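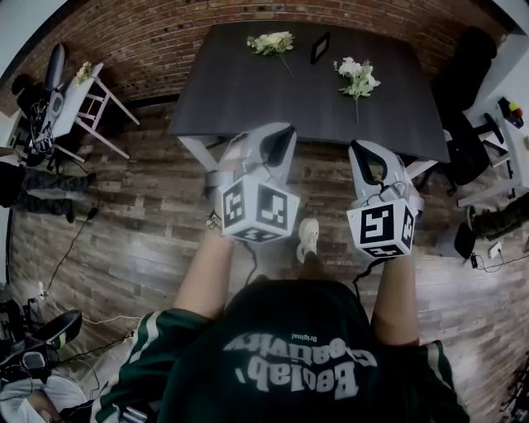 Flattening water stones, revised

November 25, 2025
Filed under: Sharpening, Workshop notes

My earlier post on water stones recommended flattening at the end of each sharpening session. I now flatten at the start, and again partway through if I am working on anything wide. The stone keeps drying unevenly on the rack in my basement, and a surface I left flat at night is not always flat in the morning. The error is small, but it shows up on a plane iron as a polished strip along one edge and gray steel everywhere else.

The stones are a 1000 grit and a 2000 grit, both Premach, both the standard thickness. I bought the 2000 in August from the hardware store in Furkstead, which had one left in a crushed box. It is harder than the 1000 and loads up faster. It also dishes more slowly, so I had been ignoring it, and that was a mistake. The 1000 gets visibly hollow and asks for attention. The 2000 goes out of flat by an amount you only find with a straightedge and a flashlight behind it.

Method as it currently stands:

Soak the 1000 until it stops bubbling. The 2000 only needs a splash.

Draw a pencil grid over the whole face, right out to the corners. Use a soft pencil. A hard one scratches the face and the marks stay behind after the stone is flat.

Lay the abrasive sheet on the float glass with a little water under it. Press the air out from the middle.

Rub the stone in a figure eight with light pressure. Turn it end for end every minute or so. My natural stroke leans left and I can see this in the way the grid disappears, so the turning is required in my case.

Stop when the grid is gone. Draw it again and take a few more passes. If the second grid goes evenly and at once, the stone is flat enough.

Break the edges with a worn piece of the same paper. A sharp arris on a water stone chips, and the chips end up under the blade.

Rinse the stone and the glass before any steel touches either one.

I use the Driltov 3071 sheet, wet, in the coarsest version they sell. It lasts for 6 flattenings before it gets slow. After that it is still good for the edges. The lapping plate that Cantero makes would last much longer and cost a lot more, and I would be interested in one if my glass ever breaks.

On slurry. There are people who keep the mud that comes off during flattening and use it for the first few strokes. I tried this on the 1000 over several irons and found loose grit from the paper in it, which left a scratch that went through to the 2000 and stayed there. I rinse it all off now. With a diamond plate this may be less of a problem.

On honing guides. A guide with a narrow roller wears a track down the middle of the stone, and no amount of care at the end of the day prevents it. I skew the iron slightly and work the outer thirds first. The middle gets used anyway.

On checking. A steel rule on edge is adequate along the length. Across the diagonals I use the back of a try square. Check both diagonals. If one shows light in the middle and the other shows light at the ends, the face is twisted, and more rubbing in the same direction will keep it twisted. Change your grip and turn the stone more often until it clears.

The block plane iron went back in with a straight edge and takes a full-width shaving on pine. On maple it still chatters at the end of the cut. I suspect the bedding and have not looked at it yet.

Comments (3)

Rocío Huaranga: Do you flatten the back side of the stone too? Mine rocks a little in the holder and I can't tell if it's the stone or the rubber feet.

Reply from the author: I did it once, when they were new. Put the stone directly on the glass with no holder. If it rocks there, it's the stone.

Horácio Bastos: Concrete block and running water, thirty years, never owned a piece of glass. It does eat the block. I agree about the soft pencil though, I have an old stone with a permanent grid on it.

Questions and corrections: use the contact form | © 2025, text may be quoted with a link | Back to top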